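The public hearing on the water rates, and why I stayed to the end

2022-03-18

Well, I finally went to one of these things. I've been complaining about our town council on this blog for long enough that a few of you started asking whether I had ever sat in the room, and the answer was no, I had not. So on went the good coat and off I drove to the Kurup Street annex to hear them talk about the water rates.

If you don't live in Tovitz, the short version goes like this. The council wants to raise the base charge by 6 percent and hand the meter reading over to an outside company called Flalier. The contract was signed in November, and the first any of us heard of it was a line on the back of the bill. No hearing, no notice in the paper that I could find (and I looked!), just a signature from the council president, Ashraf Hajji, under what the town code calls an urgent purchase. What's urgent about reading a meter? Mine has been sitting in the same hole in the yard since before I bought the house.

Anyway, the sign-up sheet. You get 2 minutes at the microphone, and you have to write your address next to your name, which put a few people off, I think. The man in front of me read out a letter from his mother, who lives over in the Erner apartments and whose bill came to $601 for one quarter. She lives alone! She has one bathroom! He asked very politely if anybody on the council could explain it, and Hajji said the matter was "with the department" and thanked him for coming. I wrote that down word for word on my hand.

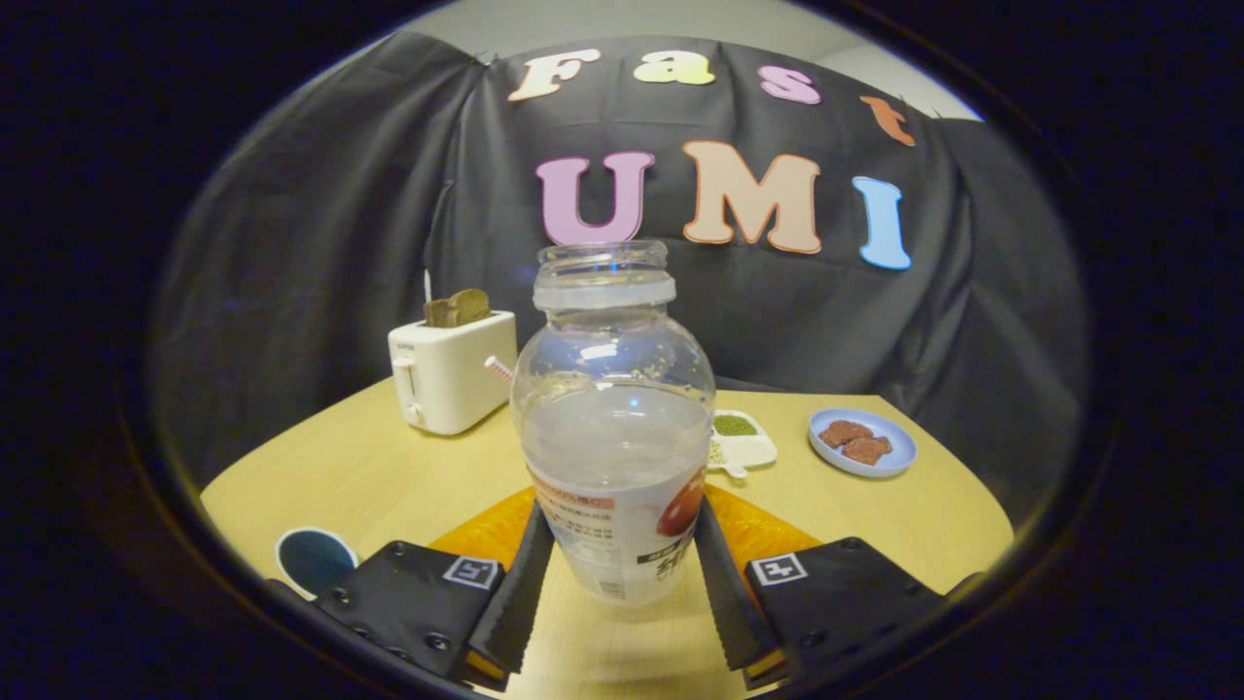
Hajji did get around to the contract after the break, and I'll give him credit for not ducking out the side door. His line was that he would sign it again tomorrow. He said the old readings were a mess, the town was losing money every month, and waiting for a hearing would have cost us more than the hearing was worth. Fine, maybe so, but then show us the numbers. I drink the stuff out of the tap like everybody else, I pour it into old bottles with the label still on and leave the caps off because I lose them, and I'd like to know what I'm paying for when I do it. A page of figures would do me. They could tape it to the door.

Geetha D'Souza was the only council member who asked a question I'd call a real one. She wanted to know if the town can get out of the deal, and the attorney flipped through his binder for a good long while before he said yes, with 90 days' notice in writing. She asked him to repeat it for the minutes. Somebody behind me clapped and got a look.

I should say I've voted for Hajji twice and I may well do it again, he got the bridge fixed and he answers his own phone. But I don't love the idea that a thing like this can go through on one signature and then we all get invited in months later to talk about it. My neighbor thinks I'm making too much of it. She's on a well, so she would.

They didn't vote. It's been put over to the next meeting, same room, and the sign-up sheet goes out half an hour before the start. Park on the far side of the building, the front lot fills up fast and the gravel part is all puddles.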